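Laundry > Folding > T-shirts

How to Fold a T-shirt on the Bed

A bed works better than a table for folding. It is wide enough for a shirt of any size, and a fitted sheet grips cotton a little so it stays where you put it. Smooth the sheet with your forearm first. Small wrinkles don't matter.

1. Shake the shirt out once and lay it across the middle of the bed.

2. Take hold near two opposite ends and pull until the cloth is tight. It will gather into long folds between your hands. Hold for a count of 3 and let it down slowly.

3. Find the sleeves. One is usually doubled under. Pull it out and lay it flat before you do anything else.

4. Turn the shirt face down with the collar away from you. Fold each side in to the center, sleeves back on themselves.

5. Bring the hem up to the collar in thirds. An adult shirt should end up 11 inches tall or a bit less, which fits the shallow Skunel drawers.

Soft cotton that has been washed many times won't hold a sharp edge. Press the last fold with your palm and stack it with the fold facing out. A stack of 40 will lean, so split it in two.
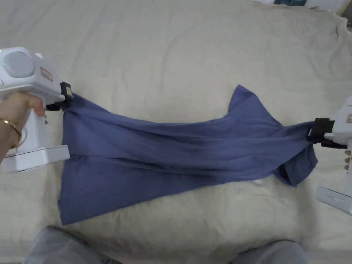
M. Zanetti

Long-sleeved shirts take the same steps, with the sleeves folded down along the body after step 4.

Related
Folding Fitted Sheets
Sorting a Shared Dresser
Packing Shirts for a Weekend in Skakemport

Contact | © Filtville Home Pages | Back to top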